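Chapter 4
Where Do the Examples Come From?

Ask a vendor how its robot learned to clear a table and you will hear a number. Groto says 400 examples. Rulmont says 979. Neither number means much until you know what one example is, who made it, and what was thrown away before the total was added up.

This chapter is about that step. Many books give it a paragraph, as if examples grew on trees and the real work began with training. I think that is backward. A learning system copies what it is shown, including the bad habits of the person doing the showing. If every session is run by the same tired operator, the system learns one tired operator's way of picking up a plate.

Plates will be our main case. They look easy, and they are not. They overlap, they tilt, and a gripper that is fine with a block can do badly with a thin rim.
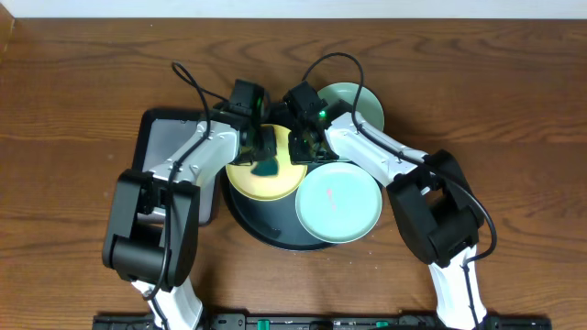
4.1 What Counts as One Example?

With two arms working over a cluster of plates, even the start of an example is a matter of opinion. Does it begin when the first arm moves, or when a finger touches a rim? Does a fumble in the middle spoil it?

Jussara Godoy and Baiba Stankevičius ran into this on the Paiva project. They sorted the same 634 recordings separately, each using her own idea of a "good" one. Godoy kept 600. Stankevičius kept 400 — and trained a better system with them, at least on the plates they tested. I would not build a law on one result. It does suggest that a big total, taken alone, is weak evidence of anything.

Before reading on, write down your own rule for when a plate-stacking example starts, when it ends, and what would make you delete it. Keep the page. You will need it in Section 4.3, where we try to apply it to the Turnano recordings, and you will probably want to change it.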